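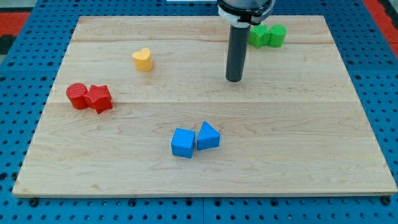
Wooden board on a blue pegboard table

Ferurlow Writer 2: my review after one winter of use

Last updated: 2 Apr 2023

I write manuals and price lists for a small company that sells water pumps. For many years I used the same word processor as everyone in my office, and last August my manager, Desmond Park, asked me to try Ferurlow Writer 2 with the intention to change the whole department to it. I have now finished one big manual in it, 782 pages with the tables, and I think I know the program well enough to write about it.

Installation was simple. The program asked me for a language and for a folder, and after this it opened a blank page. The toolbar has only one row. At first I believed that many functions were missing, but most of them are in the side panel, which you open with the small arrow on the right. I would prefer that this panel is open from the start. My colleague Joon-young Hong worked for two days without finding it.

Styles

This is the strongest part of the program. Every paragraph has a style, and the name of the style is always visible in the left margin. If you change the style "Heading B", all such headings change at the same moment, also in the table of contents. In my old program I often had headings that looked correct but were only bold text, and I discovered it when the contents page was printed. In Writer 2 you can choose "Show manual formatting" in the View menu, and all text that was changed by hand gets a yellow background. I use this command every day.

Tables

Here I am less satisfied. Small tables are fine. My spare parts list has 300 rows, and when I add a column in it, the program stops for several seconds and the cursor jumps back to the first cell. The header row repeats on each page, as it should, but only if you set this before you fill in the table. If you set it later, nothing happens and there is no message. I wrote to the support and received a polite answer that the problem is known.

Sorting is good. You can sort by two columns, and the program asks if the first row is a header.

Opening old files

I opened 90 of our old documents. Plain letters came through without damage. In documents with text boxes, the boxes sometimes moved to the next page, and numbered lists inside tables began again from one. Comments were kept, but the names of their authors were lost. If your team works with many comments, please test this before you decide.

Fonts and templates

The program comes with two font families, Mahmoud and Hindis. Mahmoud is a serif font and reads well on paper. Hindis is narrow, and I use it for table text. The letter template is nice, the invoice template is too colorful for my taste. You can save your own templates, and to share them you copy one file to the other computer.

Help

The built-in help is short. Most of the real answers are on Wikitar, where the users write their own instructions. Some pages there are for version 1, so look at the top of the page first.

My opinion

For long documents with many headings I recommend it. For people who live in big tables I would wait for the next update. I keep my old program on the computer for the parts list, and everything else I now write in Writer 2.

Contact | Copyright | Back to top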